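Histus Home Folding & Laundry Help

Home | Prices | About us | Book a pickup

About us

We fold clothes. Also sort, hang, put away, pair the socks. Started as a side job out of one apartment in Wistlow, now we're 14 people and two vans and a phone that never stops. Still small. Still no office you'd want to visit.

Most folks who call us don't have a cleaning problem, they have a bed problem. Clean laundry lands on the bed, gets shoved to the chair at night, goes back on the bed in the morning. Repeat till Sunday night panic. We come to the house, do the whole pile, and you get your bed back.

How we work

1. Everything on the bed. All of it, chair pile too. White or light cover if you have one, dark stuff shows up better on it. Tees get laid flat, like the green one. Dark clothes in their own heap, jackets and hoodies especialy, those go on hangers last. 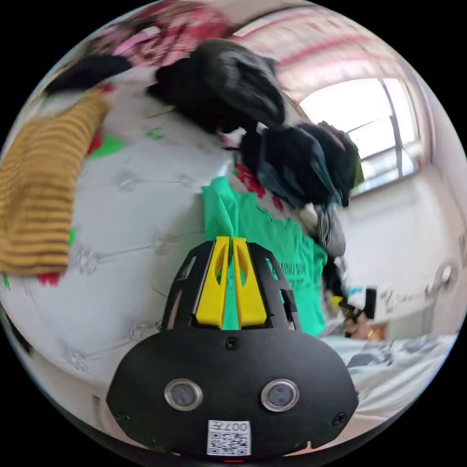 2. Sort by person, then by drawer. Not by color, we tried that, took twice as long and the drawers came out wrong.

3. Fold. Tees in thirds, knits in half and never hung. Stripes on the outside if you like it that way, tell us.

4. Put away. Your drawers, your order. We leave a note if something needs a button.

Sheets and bed covers

Added in July after everybody kept asking. We strip the bed, wash at our place on Hirkonau Street, bring it back, make it up. Printed cotton, plain, whatever you have. Bright greens and reds get washed on thier own the first time, cold water, no exceptions. Quilted pads and covers take longer to dry so give us an extra day on those.

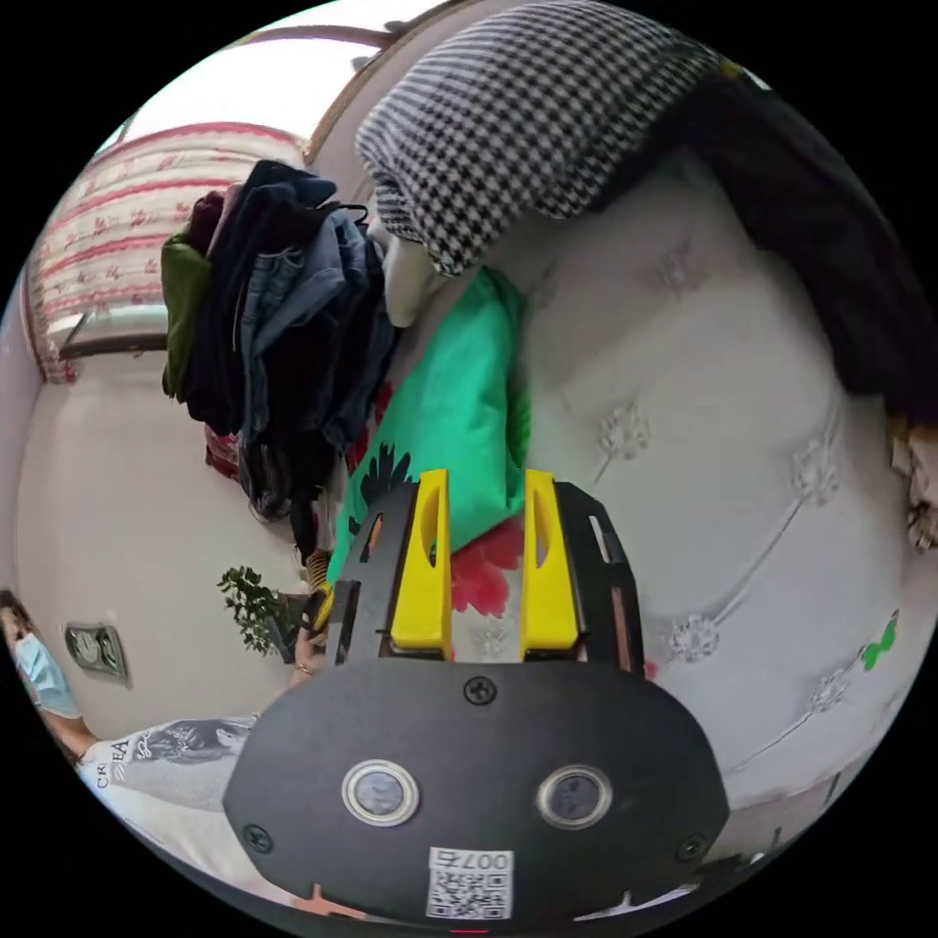 Green cloth with a red flower print, on white quilting.

Where we go

Wistlow, all of it. Fodor on the north side only, up to the bridge. Past that, call first, sometimes we can, sometimes the van's full.

Some numbers

Almost 800 homes so far. 2,630 loads last year by our own log. Minimum visit is 2 hours.

What we don't do

Ironing (sorry). Curtains. Dry clean only. Anything with wet paint on it, yes this has come up.

Booking

Use the form or call and leave a message, we call back same day, usually evening. Keys, pets, alarm codes: put it all in the notes box please. New customers pay after the first visit, not before.

Page updated Sep 17, 2023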